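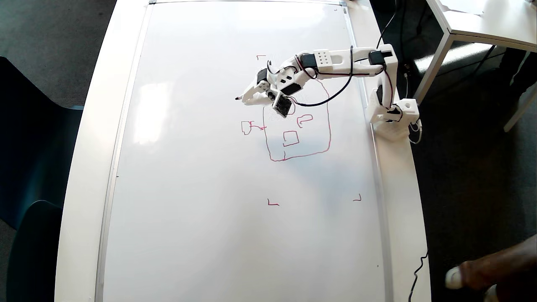
From: Tayla Wihongi
To: homearms list
Subject: Re: [homearms] Wobbly lines when drawing with a small arm
Date: Wednesday, January 3, 2024

Hello Somkiat, and hello everyone else (and a happy new year to those of you I haven't written to yet, which is most of you, sorry!)

Somkiat Boonyarit wrote:
> I have been trying to get my arm to draw with a marker and the
> results are poor. Squares come out like potatoes. Near the base the
> lines are fairly straight but as the arm stretches out they begin to
> wave, and sometimes the pen leaves the board altogether for a few
> centimetres. I have tightened every screw I can reach. Servos are the
> ordinary hobby sort, links are printed. Before I spend money on
> better servos, is there something simpler I should look at? Also, how
> do people tell the arm where the paper is? I am measuring with a
> ruler every time and I am sick of it.

Please don't buy servos yet! I did exactly that in June, with the arm that Jarrah McPhee and I have been building at the Wenen workshop, and I got beautifully precise potatoes for my money. The new ones went back in the drawer and the old ones are on the arm again. I've been meaning to write all this up for the list for months, so you've given me the push I needed. Put the kettle on, I do go on a bit.

First, the pen. How is yours held? If the gripper has it in a tight grip and the wrist is stiff, every bit of sag in the arm goes straight into the tip. Either it digs in and drags, or it lifts off, and when it drags and then lets go you get that wave you describe. Jarrah's answer was a scrap of foam between the fingers and the barrel, enough that the pen can slide up and down a couple of millimetres under its own weight. It costs nothing and it did more for us than a whole weekend of fiddling with numbers. Do try it with a fresh marker, too. A tired one needs pressing, and then you are back where you started.

Second, the sag. A printed arm bends more the further out it reaches, and the motors have no idea that it's happening. We put in a height correction, which sounds grander than it is. You bring the tip down until it just touches at a few places, near, middle and far, write down how much lower or higher you had to go each time, and let the program fill in the rest. Ours is a little table in a text file. Aroha Tapsell wrote a much cleverer version for her own arm that fits a curve to it, and I'm sure she would send it to you if you asked nicely. (Aroha, I hope you don't mind me offering!)

Third, speed. I started with 100 points along each side of a square, thinking more must be better, and the arm shivered its way along like a wet dog. With 40 it went smoothly. Small servos don't like being given tiny steps, they sit there doing nothing and then jump. So fewer points, evenly spaced, and a gentle start and stop at the corners. I also wait 900 milliseconds after the pen goes down before anything moves sideways, so the whole arm can stop swaying. It feels like forever when you're standing there watching, but leave it in.
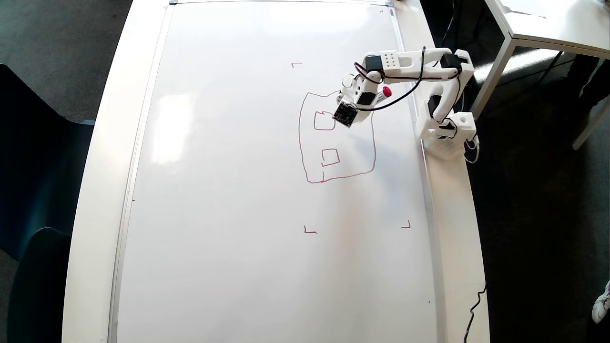

As for telling the arm where the paper is, I gave up the ruler ages ago, and I think you should too. We let the arm mark out its own ground. It goes to the places it believes are the corners and draws a small L at each, in the same pen as everything else, and from then on we judge the drawing against those. The little red L marks round the wobbly rectangle are what I mean, and you can see from that rectangle that we still have plenty of potato in us. The sides wander and the bottom edge climbs as it goes to the right, and I look at a slope like that quite differently from a wiggle. A wiggle has me going back to the pen and the speed. A slope makes me suspect that the base has been put in the program at slightly the wrong angle, and that one you can fix by changing a single number.

So do check your base. Ours is at the side of the table next to the board, and for a long while I had the angle wrong without knowing, as I'd set it up by eye and then forgotten that I had. Clamp it down hard, draw one long straight line away from it and one across, and put a set square on the two. If they don't meet properly, start there and leave the rest alone until they do.

A whiteboard laid flat is a great comfort for all this, by the way. You can wipe it and go again, and you'll go again a lot. Preben Eyvindsson uses lining paper from the Pikholm shop and swears by it, and he has a roll of old tests he can look back through, so there's something to be said for keeping the evidence. I keep mine in a notebook, where I'm now on test 61, with a line or two about what I changed. One change at a time, please, I have learned that the hard way more than once.

Could you send the length of your links, and say whether the wave is worse going outwards or going sideways? If it's sideways I'd look at the play in the bottom joint. We shimmed ours with a ring cut out of a yoghurt lid and it's been in there ever since.

Jarrah says hello and wants to know if you are still using the Gelerberg power supply, and if so whether it hums.

All the best, and don't lose heart,
Tayla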